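The Small Apartment Wash Day

When the laundry room at Drutitz Court closed for new pipes last fall, tenants in the building's 18 units were told it would take three weeks. It took until the end of October, then the dryers failed inspection. By that time a good many people had gone back to washing small things at home, and some of them have kept it up.

Hand washing suits apartments better than most renters expect. It needs a sink or a tub, a little soap and a place to hang things. A load at the coin laundry on Carrasco Street takes most of an evening once you count the walk and the wait. Six dish cloths in a basin take ten minutes, plus a night on the rack.

Thin fabrics do best. Kitchen cloths, scarves and summer curtains rinse clean quickly and dry before they start to smell. Bath towels and jeans are another matter — they hold too much water to wring out by hand, and in a damp bathroom they can stay wet for days.

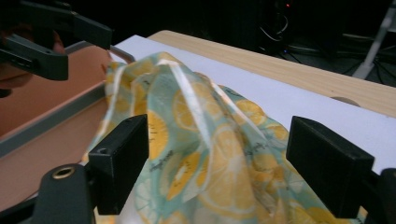 Thin printed fabric with a lemon-slice pattern.

Use cool water for anything printed, and much less soap than you think. Most complaints about stiff cloth come from soap left behind. Change the rinse water until it stays clear, then roll the piece in a dry towel and press down hard. Twisting stretches light fabric along the seams.

Older buildings bring their own trouble. In the Tarkholm blocks, put up before the war, bathroom sinks are shallow and many have separate hot and cold taps. Tenants there tend to fill a plastic tub and carry it to wherever there is room. A tub with handles is worth the extra dollar or two, and it can hold bathroom odds and ends between washes.

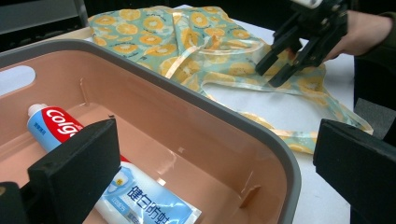

A shallow plastic basin with a handle cutout, and a tube of toothpaste inside.

Drying is the hard part. A rack over the bathtub works if the fan runs. Leave a hand's width between pieces and turn them once before bed. In winter, keep the rack a few feet from the radiator.

The machines at Drutitz Court are running again, at 3 dollars a wash. On Sunday nights there is still a line.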